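Petek slip fault

The Petek slip fault was a recurring gripping failure in the tabletop robot arms run by the Fondale laboratory in Memstead. It was first logged in August by technician Amra Yordanov.

Cause

The arm closed its two fingers until motor current reached a set limit. Thin, soft objects gave way under the pads, and the limit was reached before the grip was firm. Parts then slid out during the lift. A software update had lowered the limit from 91 to 90 percent of its rated value, but Borislav Shehu later traced most of the slips to worn finger pads – the update only made them more frequent.

Effects

In one run the arm dropped 4 pieces and went on to report the task complete. No one was hurt. The safety concern was the false report, as the same controller was used on a cell handling glass.

Test task

The fault was studied with a sorting task in which foam letters are picked up from a table and placed on a plate. The letters lie flat, so the fingers have to close very near the surface.

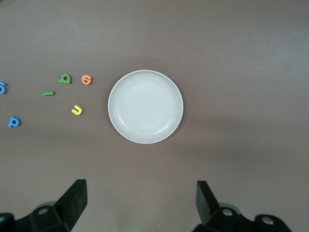
Correction

Ermira Berisha added a second grip check after the lift, and the pads were replaced. Version 2 of the controller stops the arm if the check fails.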